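Prirnix > Research > Manipulation > FAQ

Overview | Method | Results | FAQ | Contact

Print this page | E-mail this page

Learning to Tidy Brushes: Frequently Asked Questions

We keep getting the same letters about the Comholm brush study, so the same answers now live on this page.
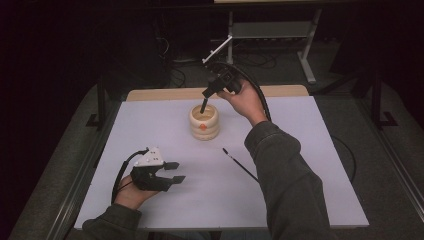
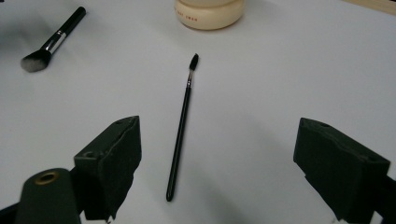
Photos: Prirnix / Comholm study

Why brushes?
They are thin, they roll, and they lie almost flat on the table. A block would have given us better numbers and a shorter paper.

Who does the teaching?
A person with a gripper in each hand. Each demonstration is recorded and used to train a policy, which we call Pamel. We had a grand explanation for the name once and have lost it.

How many demonstrations did you use?
We collected 242 and kept 189. The rest had dropped frames or a demonstrator who changed their mind halfway through.

Does it work?
On brushes it had seen in training, Pamel succeeded in 90 of 96 trials. With new brushes it does worse, and the results page says how much worse in a table we did not enjoy making.

Why two camera views?
From head height you get the whole table and both hands. From the gripper you get the fingers and whatever lies between them. Training on the head view alone gave us a policy with excellent taste in brushes and no idea how to close on one.

Is Suwannarat a different method?
Same data, different training. Suwannarat predicts a short run of moves at a time, where Pamel predicts one. It is smoother to watch and takes around twice as long to train.

Can I have the data?
Yes, apart from the rejected recordings. We started cleaning those up in July and would prefer not to discuss it.

Will it do my makeup?
No.

Page last changed September 27, 2019

Print this page | E-mail this page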